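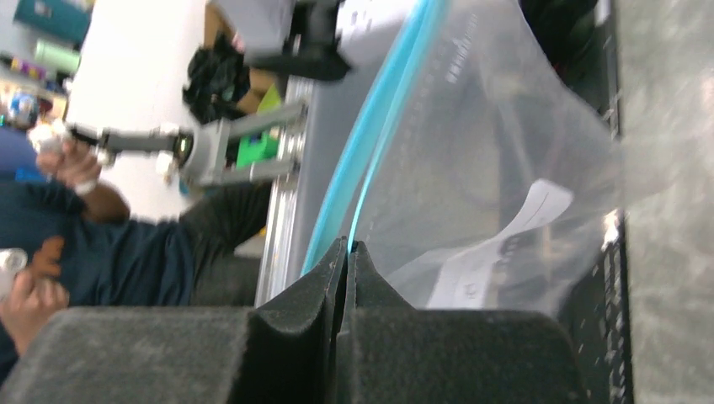 Clear zip-top bag, blue zipper, folded paper label inside.

**Notebook, September, seed germination, lot 3411**

Started 8:40. Lot is the Kirnel barley from the Cladville plot, stored in the cold room over the summer. Etenesh wants a germination figure before the remainder goes to Gebretsadik for malting trials.

Setup:

- 200 seeds, drawn with the divider, split evenly over the dishes
- two filter papers per dish, 10 mL distilled water
- incubator 2, dark, lids on, no tape

Broken and skinned kernels were left in the draw. Kazuhiro took them out last time, which probably explains why his figure came in above Nuria's on the same lot. Going forward we leave them in and write it down.

Incubator 2 display reads high against the glass thermometer. Offset is stable, so I set it low by the same amount and left a note on the door. Sevico service request still open.

**Next morning**

A few dishes show chitted kernels, root tip just through the husk. Counted and removed these. Surface of the papers looked evenly damp, with no free water. Did not top up.

**Second morning**

Running total 115. Slow for this variety. Two possible causes: residual dormancy, or the water volume is too high and the embryos are short of oxygen. Chaltu ran a side set at half the water and it is clearly ahead of mine, which points to water sensitivity. Dormancy not ruled out. A peroxide set would separate the two.

Some gray fuzz on one dish, near the rim. Left in place, flagged in the count sheet.

**To do**

- peroxide set, same draw method, same incubator
- moisture on the retained sample (oven, not the handheld meter, which needs calibrating)
- ask Pauline whether the plot was rained on between ripening and harvest
- labels: pencil only from now on. Ink on the last batch ran in the cold room and two lot numbers had to be worked out from the field book.

Count sheets are in the green binder behind the tab for this lot. Final count tomorrow at 8:40.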